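4.2 Resetting the workspace between episodes

1. Set the object on the plate, near the center of the table. Elongated objects lie diagonally.
2. Keep the overhead light on. Glare on the tabletop is part of the Zeleo baseline.
3. Record 40 episodes, then change the object.
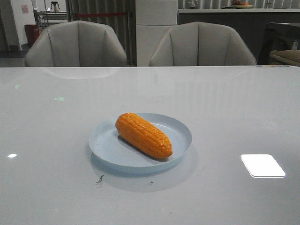

Mekonnen asks whether the angle must be identical every time. Vary it within 8 degrees; policies trained on one fixed pose failed early in the Drindcombe trials.

Caution: Do not move the plate once recording has begun. Discard the episode if it shifts.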